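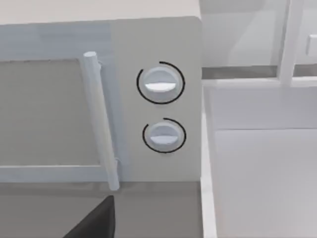 3.2 Getting to know the school

I picked Godoy Elementary mostly because they said yes. I'd written to two schools in Plastville, and the other one (Benel) never got past the front office. Godoy has 165 children in grades one through five, and it sits at the end of the bus line, so I spent a lot of my first May riding out there with my notebook and a sandwich. The town has around 3000 people, and it felt like half of them had gone to the school at one time or another!

My question was a small one: how do families decide whether a child stays for the after-school program? The principal, Refugio Solís, let me sit in on pickup time and talk to any parent who was willing. Most were. I had planned on formal interviews, with a recorder and a list of topics, but parents at pickup are in a hurry, and I ended up chatting with people while they hunted for jackets. I wrote everything down on the bus home.

Cost came up less than I expected. What I heard over and over was the ride — the late bus skips the Davex Road stop, and families on that side of town have to drive in or find a neighbor.
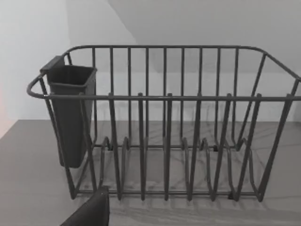 Figure 2. Dish rack on a gray wood-grain countertop, computer rendering.

I went back to my notes from the first week after hearing this and found the late bus in there too, in nearly every conversation. I just hadn't marked it. Section 4 takes up the bus schedule and who it leaves out.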